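Tondbridge Office Services Forum
Board: Workspace Standards and Storage
Topic: Desktop magazine files under the revised clear-desk policy

Posted by: facilities_desk
The revised clear-desk policy takes effect in October for both open-plan floors. Staff may keep 2 magazine files on the desk surface. All other paper is to be returned to the central shelving at the end of the working day. Comments are invited on the type of file to be ordered. The present proposal is the Durnar upright file in plastic, supplied in packs of 50.

Posted by: recordsroom_west
The records room has no objection to plastic. We would ask, however, that the solid-sided model be selected. Files with open sides allow the corners of thin reports to catch, and we have had to reprint several covers this year. The cardboard files from Nurside that we use at present do not have this fault.

Posted by: planning_unit_b
We respectfully disagree with the previous post. Cardboard files lose their shape when they are moved every day, and the policy now requires them to be moved every day. The Planning Unit has used plastic files for two quarters and has replaced none of them.

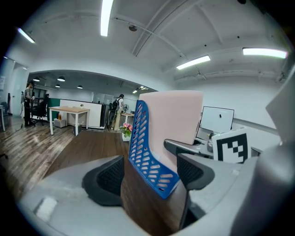

Open sides have a practical advantage that should be weighed against the matter of report corners. A member of staff can tell whether a file is full or nearly empty without taking it down. The blue file on the dark brown desk, with its rows of long oval cutouts, is of the type we would support. We would also ask that the color be fixed by unit, with blue assigned to Planning.

Posted by: recordsroom_west
The point about daily movement is accepted. The point about visibility is not, as a correctly labeled file does not need to be looked into. May we ask whether labels are included in the order? The cutouts leave little flat area for an adhesive label on the side — the spine would have to be used.

Posted by: facilities_desk
Labels are not included. Spine labels can be drawn from existing stock, which stands at 3000. Color by unit will be considered if the supplier can provide it at the same price.

Posted by: thirdfloor_admin
Could the policy also state whether potted plants and desk fans count toward the permitted items? Our floor has received different answers from different supervisors.

Posted by: facilities_desk
Small plants are permitted and do not count. Fans are covered by the electrical equipment rules and should be raised on that board.

Posted by: figueiredo_annex
The Figueiredo annex requests 7 solid-sided files for loose receipts, which would slip through any opening. We have no preference as to color.

Posted by: facilities_desk
The annex request is approved as an exception. The main order will proceed with the open-sided type. The records room may retain its cardboard files until they are worn out, and should then submit a separate request.

Posted by: recordsroom_west
Noted. We maintain our objection and will submit the request for solid-sided files in due course.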